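I've had the Kemenlow pair on my desk for two months now, so it's about time I wrote this up. For anyone who missed my last post, Kemenlow is the hand-held gripper kit from Lacerda, two grippers in a box with spare pads and a bag of hardware. You squeeze, the fingers close, and whatever you do gets recorded so a robot arm can learn from it later. I paid $428 for the pair. A single one is $234, so you save a little by going all in!

Putting them together took me most of an afternoon (the booklet says 60 minutes, ha). The linkage is the fiddly bit. After that it's cloth, cloth and more cloth, because fabric is what I bought them for and it's the hardest thing I could think of to throw at them.
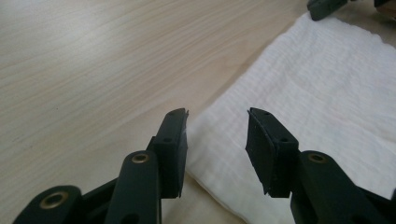
I like the pads a lot. They're flat and wide, and once I stopped squeezing so hard my folds got a lot neater. My hands did get tired at first - the spring is stiffer than the one on my old Prernwood set - but I was used to it by the second week. The Prernwood is lighter, I'll give it that, and I still grab it for quick stuff like cups and blocks.

Thin fabric is where you have to slow down. Come in too steep and you just push the edge along the table. I go in low, close up gently, and lift with one hand while the other one holds on.
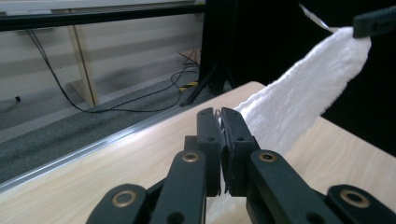

Do you need to buy both grippers to get started?

One is plenty for picking things up and putting them down, but get the pair if you want to fold anything. Lacerda sells the second one separately, so you can always add it later. My local shop, Odivdale, had both versions in stock in March, and they sell the spare pads too.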